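## 4. White things under colored light

The most exciting part of this study, for us, was the part we almost left out. Our original plan covered only saturated colors: a red mug, a green book cover, a yellow towel. White was going to be the control. Then the pilot answers came in from the Ganurham reading room, and the white objects were producing the longest and strangest descriptions of anything on the list. People who had named the red mug in one word spent whole sentences on a saucer. We rewrote the protocol and gave white a section of its own.

### 4.1 Why white is a good test

Everyone knows the basic effect. You carry a sheet of paper from a kitchen to a porch at dusk, and it stays white the whole way, although the light reaching your eye from it changes a great deal. A white surface sends back most of what falls on it at all wavelengths, so it takes on the color of the lamp more openly than a darker or more saturated surface does. If the visual system did nothing to correct for the lamp, paper would be orange at breakfast and blue in the shade. It does correct, and wonderfully well, but the correction is never complete. What we wanted to know is how ordinary speakers put the leftover part into words.

There are really two questions hiding in "What color is this?" One is about the object and the other is about how the object looks right now. Speakers move between them without any warning, often inside a single answer. A typical reply from our transcripts runs: "It's white. Well, it's sort of lilac, but it's white." We love this sentence. Both halves are true, the speaker knows it, and the word "but" is doing a lot of honest work. We call replies of this kind *double answers*, and they are the main data for the rest of the paper.

The things around a white surface matter as well. A pale object on a dark support has a strong edge, and strong edges help the eye decide what belongs to the surface and what belongs to the light. A small piece of a plainly different color nearby gives a second point of comparison (Figure 4).

**Figure 4.** A white board on a black table, with a small blue piece at its upper left portion.
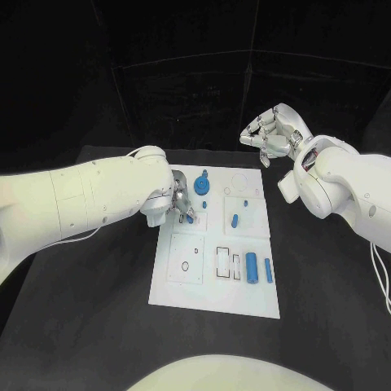
With a point of comparison like that, people tend to commit early. In the neutral-light condition, hardly anyone hesitated over white at all, and the answers were so short that our transcriber, Rima Geagea, finished the whole batch on a Tuesday afternoon. The tinted conditions took her the better part of December.

### 4.2 Method

We recruited 50 adult speakers of American English through the Ganurham evening program. All reported normal color vision, and all passed a standard plate test before the session. Each person sat at a table in a room with the blinds down and was shown a set of household objects one at a time. The lamp above the table was a Satier, chosen simply because it dims smoothly and its color can be set and then left alone.

Every object was seen under two lights, one neutral and one tinted purple. Half of the speakers began with the neutral light and half with the tinted one. After each change of light we waited six minutes before asking anything, during which the speaker chatted with the experimenter about whatever they liked. The wait turned out to be a gift, as many people commented on the light without being asked ("oh, it's gone all nightclub"), and those remarks are kept separately as the Yusof set, named for the room where the recordings were made.

The question was always the same: "Tell me what color this is, in any words you want." We gave no list of terms and set no time limit. Answers were transcribed in full, including pauses and restarts. Two coders then sorted each answer as single, double or other, working apart, and met afterward to talk through the ones they had sorted differently.

### 4.3 The pull of the named tint

Purple light is a lively case in English because the language has so many everyday words for pale purple. Lavender, lilac and mauve are all available to almost everyone, and people clearly enjoy using them. Compare yellowish light, where a speaker has "cream," "ivory" and "off-white" ready to hand. Those words are commonly used for *kinds of white*. Nobody in our sample used "lavender" that way. A lavender saucer is a purple saucer, so a speaker who wants to report the tint and keep the saucer white has to build a longer phrase.

They build it in charming ways. We found "white with lavender on it," "white, wearing purple," and the one that gave this project its working title, "white on a purple day." All of these treat the tint as something laid over the surface, like a cloth or a coat of weather. When the tint falls on several white surfaces together, the overlay reading becomes very natural, as the same cast repeats from one surface to the next while dark areas show little of it (Figure 5).

**Figure 5.** Purple-tinted light giving white surfaces a lavender cast. The tabletop is dark gray and the backdrop is black.
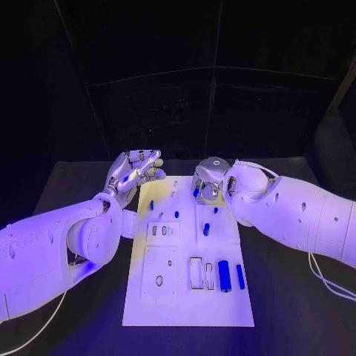 Overlay phrases were most common when at least one other white object was in view. With a single white object on its own, speakers were more willing to give up on "white" and say "light purple" outright. We read this as a sign that people use agreement among surfaces as evidence about the lamp, and that their grammar follows the evidence. If everything pale has gone lavender together, the light gets the blame, and the tint moves into a prepositional phrase. If only one thing looks lavender, it keeps the adjective for itself.

### 4.4 A note on confidence

We also asked each speaker to rate how sure they were, from 0 to 100. Double answers were rated with *more* confidence than single answers under the tinted light, which delighted us. On the page, a reply full of "sort of" and "but" looks unsure. The people giving these replies felt they had said exactly what they meant.

Cindley's older work on fabric sellers noticed something close to this. Sellers who told customers that a cloth "is white but goes pink by the window" were making two firm claims about one cloth. We return to the comparison in Section 6, where the same coding is applied to gray.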